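FOR IMMEDIATE RELEASE

Kerkex Publishes Review of Zarkero Hand-Held Gripper Service, Advises Buyers to Ask for More

October. Kerkex, an independent reviewer of automation products for small manufacturers and food packers, has released its review of Zarkero, the demonstration recording service sold by Hajji. The review finds a service that is easy to order and pleasant to use, with a sales pitch that runs well ahead of the evidence.

Zarkero is sold to companies that want a robot to handle a manual task but have no one on staff to program it. The customer describes the task. Hajji's operators then perform it by hand with a hand-held gripper, and the recordings are used to train a control policy. Hajji's brochure promises "robot-ready skills from ordinary hand movements." Kerkex asked what "robot-ready" means and was given three different answers by three different departments.

The review took 8 weeks and covered 11 tasks, most of them scooping, pouring, wiping and moving small items between containers. Kerkex reviewers attended recording sessions, went through the contract, and read the files that were delivered.

What the service does well

Operators learned the gripper quickly, and sessions ran close to schedule. Files arrived when promised and were named sensibly, a low bar that two services Kerkex reviewed earlier failed to clear. Support staff answered email, and the invoice matched the quote.

Where the claims get thin

Hajji advertises that its recordings "transfer to any workplace." All of the sessions Kerkex attended took place in a curtained booth with good overhead light. A packing line has glare, dust, people walking past and a bench that somebody has pushed out of place since morning. Kerkex asked for results from a customer's own floor and was told they were being prepared. They had not arrived when the review closed.

The price list also needs a careful read. The basic package includes 46 demonstrations per task. Hajji would not say whether that is enough for a task involving loose material such as grain, where the contents of a bowl shift with every scoop. Extra demonstrations are billed separately, at a higher rate than the first batch.

Customers who want the policy to run on an arm will need the Flultau adapter, sold as an add-on. It appears once in the brochure, in a footnote. In the view of Kerkex, a buyer could sign for the basic package and reasonably believe the adapter was part of it.

What Kerkex recommends

Companies considering Zarkero should ask for at least 4 demonstrations recorded at their own bench before signing. They should get the adapter price in writing, and they should ask who owns the recordings if the contract ends early. The current terms can be read either way.

Kerkex rates the recording work as competent and the marketing as unproven. It will look again when Hajji supplies results from a working site. Until then, "any workplace" should be read as a hope.

At the recording table: foam-faced gripper fingers over a metal bowl of small yellowish beads or grains, with the FastUMI letters on the black curtain behind.
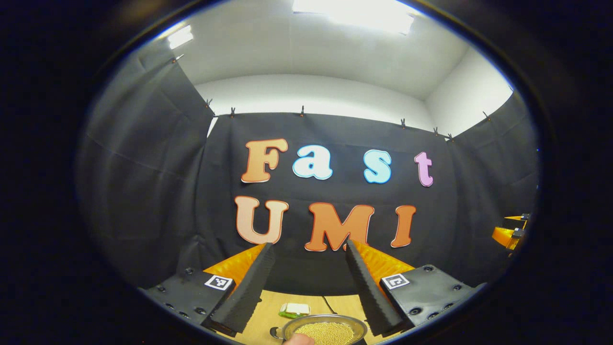
About Kerkex

Kerkex reviews automation kits and services for small and mid-sized buyers. It accepts no advertising from the companies it reviews and paid the listed price for the Zarkero package. The full review, including the task list and the contract notes, is available on request from the Kerkex press desk.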